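Vovberg Breakfast Urn, 50-Cup

Item no. 1098
Drinks dispensing / Buffet and banquet / Vovberg

In stock at Flemport. Ships in two working days, unless it's going up a flight of stairs, in which case call us first.

There are two kinds of buffet coffee. One comes from a machine with a touchscreen, eleven menu options and a service contract. The other comes from a tall container with a spout at the bottom. The Vovberg is the second kind. You fill it, you put the lid on, and gravity handles the rest without a software update.

We have been selling buffet equipment to small hotels, church halls and conference rooms for long enough to have strong feelings about spouts. A bad spout drips on the linen, then on the guest, then on the carpet, and goes on dripping after everyone has gone home. The Vovberg spout has a plain lever and a silicone seat cup that costs less than a sandwich. It closes when you let go. We mention this because we have sold urns in the past that saw it as optional.

What it does

It holds coffee brewed somewhere else and keeps it fit to drink through a normal breakfast service. It doesn't brew, grind or froth. If your guests want froth, we sell a Rirker milk steamer on another page, along with a booklet about burns.

Filled with hot coffee and left closed, the urn will see you through a two-hour sitting. After that the coffee is still warm, but it has started to taste like a meeting. Brew less and brew again.

Setting it up

Put the urn on a level table, at a height where a seated guest can reach the lever and a small child can't. These two heights overlap more than you'd like, so use your judgment. Leave a hand's width between neighboring dispensers. People queue politely for coffee right up to the moment they see a second spout.

Rinse the container with hot water before the first fill. Pour that water away. Every September we get a call from someone who served it.

Glass, paper or china all work. Taller cups should be tried under the spout before the doors open, and travel mugs should be discouraged on principle.
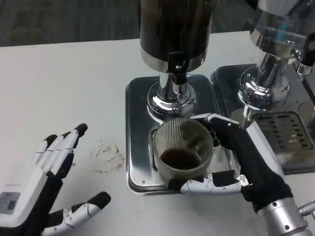
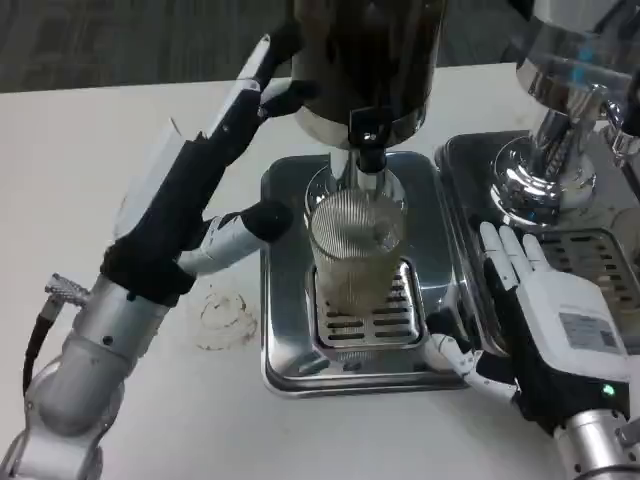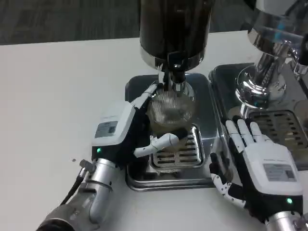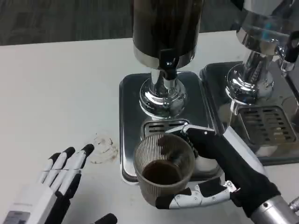
Yasir Usmani writes that he bought two for a breakfast room that seats 50, expecting to use one and keep the other for holidays. Both have been out every morning since, the second one filled with decaf, which he had been assured no guest would ever ask for. His one complaint is the lid, which he finds a bit stiff for early mornings. He gives it four stars and says the fifth is being held back until the lid loosens up.

Our reply to the above: the lid does ease with use. A dab of food-safe grease on the seal speeds things along. Please don't use butter - we have had one back that way, and it took a while to work out what we were smelling.

Cleaning

Empty it the same day. Coffee left overnight turns into something closer to wood stain, and it will flavor everything that follows, including tea, including water.

Once a week, take the spout apart (it unscrews by hand), drop the pieces in warm soapy water and run the small brush through the barrel. The small brush is supplied. It will be lost by spring. Replacements are listed below, and we would be lying if we said they weren't a nice little earner.

No part of this urn goes in the dishwasher. The dishwasher will seem to disagree for the first few cycles.

Parts and extras

Seat cup, silicone, pack of two: part 200
Spout brush: part 630
Meireles drip mat, black: see Table Accessories
Label tags, set (Coffee, Decaf, Hot Water, Ask Someone)

Delivery and returns

Orders placed before noon leave the Flemport warehouse the next working day. Urns can come back within thirty days if they are unused and in the original carton. We can tell if they have been used. Everyone's coffee smells of something.

The warranty runs for two years and covers the container, the lid and the lever. It doesn't cover denting caused by carrying a full urn by the lid, a thing the lid was never asked about.

Page last checked 27th February. Prices exclude tax and are shown once you log in.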